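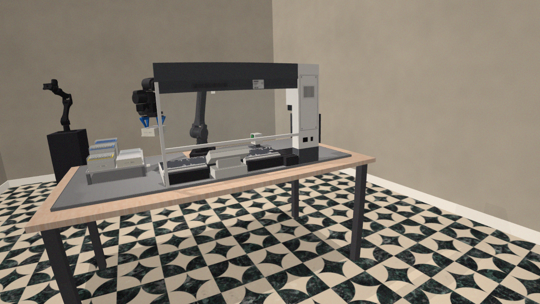
Notes: How to read a local recount
Khrystyna-Mariia Vakulenko, Tarovside, August 23, 2018

Start with the number. Kekwood council seat, 1,414 ballots, margin of 8. Let them groan.

Both campaigns declared victory that night. One had already ordered the cake. Don't name which; they know, and two of them are sitting in row one.

Recount rules: the loser asks, the clerk sets a date, both sides send watchers. Read the deadline off the card. I got it wrong in May and got letters. 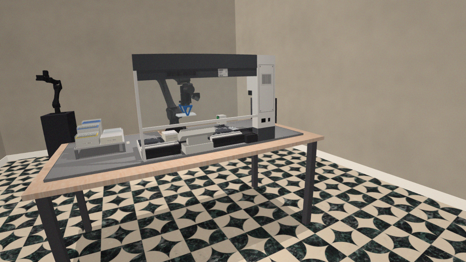

Simulated workstation on a lab table with a wood-grain border.

Now the Dovhaniuk campaign's complaint. It ran 60 pages. The part about actual ballots took up 5. Pause. The rest concerned parking, a yard sign and the tone of the clerk's email.

Result: margin moved by one vote, in favor of the person already ahead. Both sides called this proof.

If asked whether I voted in it: I live in Tarovside, we have our own problems.

Take questions. Skip the sewer bond unless cornered.

We use cookies to improve your visit. Accept | Settings

© 2018 Skillia Talks | Contact | Back to top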